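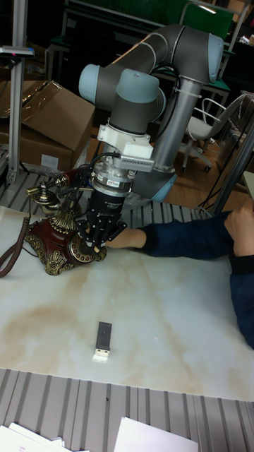

Old-Style Phone FAQ

I get a lot of email about the fancy red and gold telephone, so I've put my answers in one place. I run a tiny site about old and old-looking phones, and this one gets more questions than all the others put together!

Is it a real antique?

I call it antique-style and leave it there. I picked it up at a flea market in Villanueva one July for $45, and the seller swore up and down it came out of a hotel. Maybe! Plenty of phones like this were made much later to look old. If yours has a modular jack on the cord, that's a pretty good hint.

How do you clean all that gold scrollwork?

Slowly. I use a soft makeup brush for the dust and a barely damp cotton swab for the curls, then go over it with a dry cloth. Please skip the metal polish -- a lot of these have a thin gold finish over something cheaper, and polish will take it right off (I ruined a Clerkby desk set that way and I'm still mad). Give yourself some 20 minutes the first time.

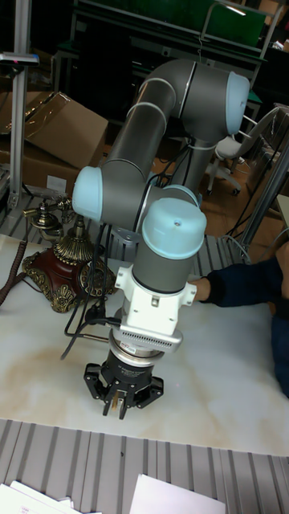
The red and gold phone on the marble-topped table, cord hanging off to the left.

What about the red part?

Plain water on a microfiber cloth, wrung out hard. If it still looks dull, try a tiny dab of the Rastoneo furniture cream on a spot underneath first. I do mine twice a year and no more than that.

Does the handset fall off the cradle?

It can if the phone gets bumped, so set the phone well back from where people put their elbows. The tall column makes it a bit top-heavy too. I stuck 3 felt pads under the feet of my other one and it rocked like crazy, so use one per foot and check that they're all the same thickness.
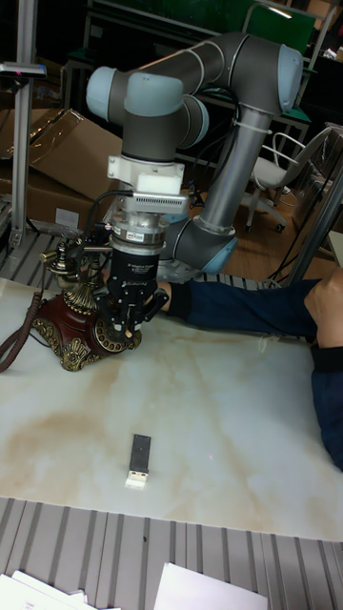 The cord is the other thing to watch. A coiled cord that dangles will get caught by a sleeve or a cat sooner or later, and down comes the whole phone. Tuck it behind if you've got room. If the coils have gone limp, wind them around a pencil -- backwards -- and leave it overnight.

Can I still make calls with a rotary dial?

Depends on your phone company. Some lines still understand pulse dialing and lots don't. I use a little Prullow converter box, which cost me $19, and dialing out is fine. Phone menus ("press one for...") are another story.

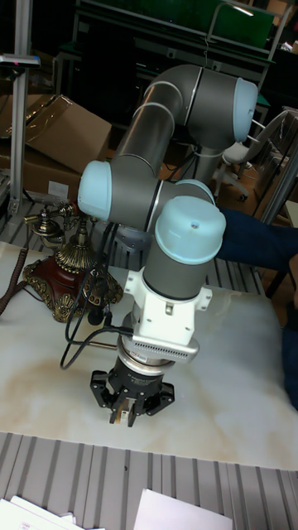
Where should I keep a phone like this?

Somewhere dry and out of direct sun, on a solid table. Red finishes fade, and a sunny windowsill is the worst spot in the house. Mine moves between the hall and the dining room depending on my mood.

Do you sell parts?

Sorry, no! I can barely keep track of my own screws.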